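Wanted: people to help us find out why our grippers keep letting go

I'm Khrystyna, and I look after the hand-held grippers at Girnport. In November one of ours lost its hold halfway through a task and dropped what it was carrying on Orest's foot (he's fine - the shoe isn't). 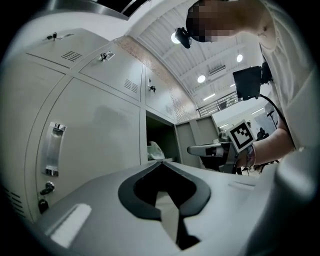
The fault is a nasty one to catch. It comes and goes, and the logs look perfectly normal. So we want fresh hands on simple jobs, like reaching for a plastic bag in an open locker, over and over!

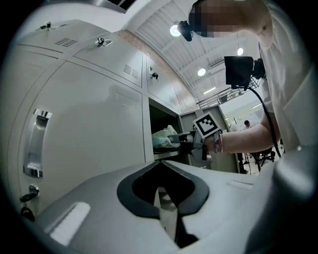 You'd do 22 short sessions, and you must tell us about every slip, even tiny ones.
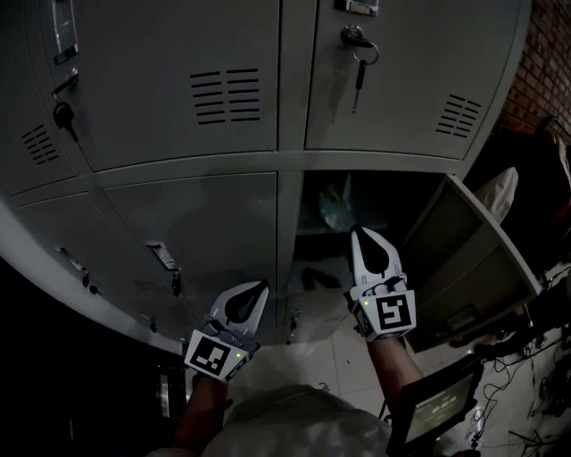

No experience needed, but closed shoes are a must. We pay 136 for the full set. Ask for me or Fredy Echeverri at the Girnport front desk.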